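Tillman Family Rooms: progress report to the Kukcombe Fund
Prepared by Ingrid Oyelaran, project lead
29th January

Summary

The grant of $3,000 was awarded to furnish and equip the family rooms at the Tillman house, where parents stay with babies and small children while a sibling or partner is in the hospital nearby. We have now spent most of it. The upstairs rooms are in use and the ground-floor room is nearly ready. One item, the blackout blinds, is behind schedule.

Work completed

All upstairs rooms have been painted white and fitted with a table against one wall. Families told us last July that the old rooms had nowhere to put things down, and that bottles, wipes and clean clothes ended up on the bed or the windowsill. The tables were donated. We paid for tablecloths, which can be washed with the bedding.

Each table now has an open storage basket with a fabric lining. Hollis Kapoor chose these after trying a set of stacking plastic drawers from Wuvness, which were returned for a full refund. The drawers were too deep and parents could not find small items at night. The baskets can be carried to the bathroom or the bed with one hand, and the linings come in children's prints, which have been popular. We bought 17, including spares.

Small supplies are kept on the table beside the basket. Cotton swabs are in clear containers so that staff can check levels without opening them. Other supplies are topped up between stays from the hall closet. Eliécer Pacheco keeps the closet list and places the order once a month.

Use of the rooms

From July to the end of December the upstairs rooms were used by 40 families. The average stay was longer than we planned for, and supplies ran down faster as a result. We have raised the monthly order and expect to cover the difference from our general budget.

Parents are asked to fill out a short card when they leave. The most frequent comment was about the table and basket. Several families asked for more hooks, and Yaqin Meng has put these up in two rooms so far. There were complaints about light from the parking lot coming in early in the evening when small children are being settled.

Work outstanding

Blackout blinds. The first set from Proter was cut to the wrong width and sent back. The replacements have been confirmed but we do not have a delivery date. Proter has agreed to hold the original price.

Ground-floor room. Painting is finished. The floor needs one more coat of sealer, and the door still has to be rehung so that a stroller can get through.

Soft toys. We had planned to supply a toy for each child to keep. Eylül Sarıgül has collected 50 so far, all new, and they are being given out. No grant money has been spent on this, and we ask permission to move that budget line to bedding.

Spending

Painting and materials came in under budget. Storage and tableware were slightly over, mainly on account of the tablecloths, where we bought a second set for laundry days. The blinds are paid for in part, with the balance due on delivery. Receipts are attached separately. We do not expect to ask for additional funds in this grant period.

Next steps

We will finish the ground-floor room, fit the blinds as they arrive, and put up hooks in the remaining rooms. A final report will follow once the last invoice is settled. If the Fund would like to visit before then, please contact Ingrid so we can arrange a time between stays.
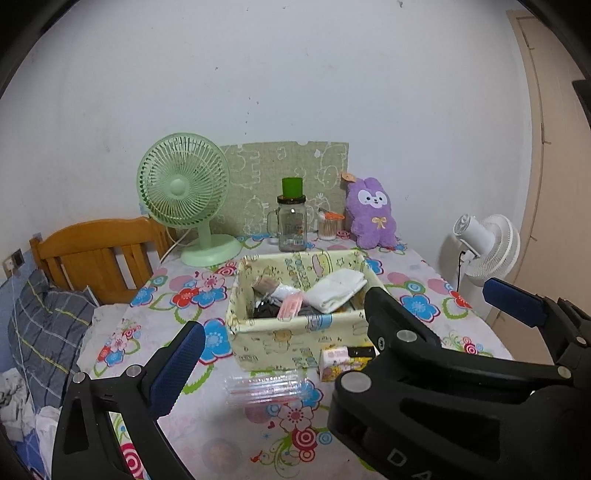 Table with storage basket, cotton swabs and plush animal, Tillman house.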